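Domley Wood Movement Records

Data card and README, version 2

Summary

The Domley Wood Movement Records describe how solid wood panels change in width, flatness and moisture content when they are stored indoors without climate control. The collection covers 300 panels kept at two storage sites, Pramanik and Urau, over a period of 24 months. It contains nearly 2,000 records in all, each one a single visit to a single panel. The collection is maintained by the Domley Materials Archive and is intended for woodworking instructors, furniture conservators, small manufacturers and students of building materials.

Version 2 replaces the first release in full. Users who hold copies of the earlier files are asked to discard them, as panel numbers were reassigned and the two versions cannot be joined.

Contents of the package

panels.csv – one row for each panel, with species group, construction, starting dimensions and finish
visits.csv – one row for each visit, with width, cup, moisture content and free-text notes
rooms.csv – temperature and relative humidity in each storage room, taken at the time of each visit
codes.txt – meanings of all short codes used in the tables
changes.txt – corrections made between releases

All tables are comma-separated text with a header row. Dates are given to the month only. Missing values are left blank and are never written as zero.

Background

Wood takes up moisture from humid air and gives it off to dry air. Most of the resulting movement is across the grain, and it differs with the species, the way the board was sawn from the log and the finish applied to it. Printed tables usually give movement for small, clear samples under controlled conditions. Full-size panels in ordinary rooms behave less evenly, and the archive received frequent requests for figures that instructors could compare with their own shop results.

The work began with panels left over from a teaching program at Domley. Further panels were supplied by Staren, a joinery firm that had kept offcuts of known age and construction. The two groups are marked in the source column of panels.csv. The Staren panels are thicker as a group, and comparisons between sources should allow for this difference.

Panel types

Three forms of construction are included: single-width boards, panels glued edge to edge from narrow strips, and panels with a cross-grain batten at each end. Plywood, particleboard and veneered stock are excluded. Species are recorded in broad groups only (pale hardwoods, dark hardwoods, softwoods) because the exact species of older stock could not always be confirmed. Where a supplier gave a more specific name, it is kept in the notes and should be treated as unverified.

Finish is recorded as none, oil, wax, shellac or varnish. A panel coated on one face only carries the additional code F1. Such panels tend to show greater cup, and they should be removed before average values for a finish are calculated.

Measurement procedure

Each panel was measured at the same marked points on every visit. Width was taken at both ends and at the middle, and the three values are reported separately. Cup was taken as the largest gap between the concave face and a straightedge laid across the grain. Moisture content was read with a pin meter on the back face, with the pins set along the grain.

Room conditions were recorded before any panel was moved. Panels were then taken down one at a time and returned to the same rack position. A panel that had been found out of position was measured as usual and given the code RP in the visit table.

Widths are in millimeters. Moisture content is a percentage of oven-dry weight, uncorrected for temperature. A correction column was included in the first release and has been withdrawn, as it had been calculated with the wrong species setting for part of the softwood group.

Differences between the sites

The Pramanik room is at ground level, on the north side of its building, and its humidity changes slowly. The Urau room is under the roof and dries out sharply once the heating season begins. Seasonal movement is therefore larger at Urau. The rooms were chosen because they were available, and they should not be taken as typical of their towns or of any building type.

The Urau rack was rebuilt during the second September of the program. Visits for that month are missing for every panel at the site. The gap is genuine and has not been filled by estimate.

Known limitations

Pin meters give less reliable readings in very dry wood. Values below the lower limit of the meter are coded LOW and should not be converted to numbers. Repeated pin holes may have affected the readings on a small number of panels – the notes column identifies those where fresh points were used.

Notes were written by several people and vary in detail. The absence of a remark about a split, a stain or an open joint does not mean that the panel was free of it. The collection is not suitable for estimating how often glue joints fail, because damaged panels were sometimes withdrawn by their suppliers without a stated reason.

Visits were less frequent in summer. Users who fit seasonal curves should weight the records accordingly, or compare only those months in which both sites were visited.

Recommended uses

The collection is suited to classroom exercises on wood movement, to rough checks of expansion allowances, and to comparison of finishes within one site. It should not be used to set tolerances for structural work or for products subject to a safety standard.

Terms of use

The tables may be copied, adapted and redistributed for any purpose, provided that the Domley Materials Archive is named as the source and the version number is stated. Altered copies must be labeled as altered. The archive offers no warranty as to accuracy or fitness for a particular use.

Suggested citation: Domley Materials Archive, Domley Wood Movement Records, version 2.
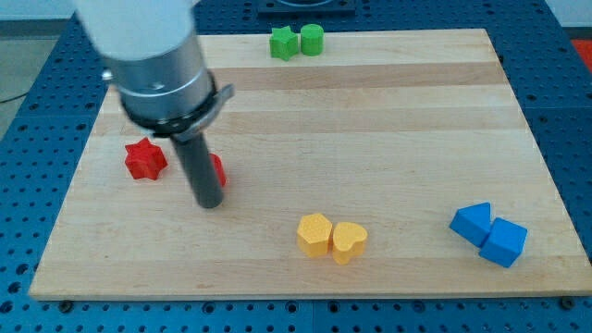 Corrections and contact

Errors may be reported in writing to the records desk of the Domley Materials Archive. Reports should give the panel number, the month of the visit and the column concerned. Accepted corrections are entered in changes.txt and included in the next release.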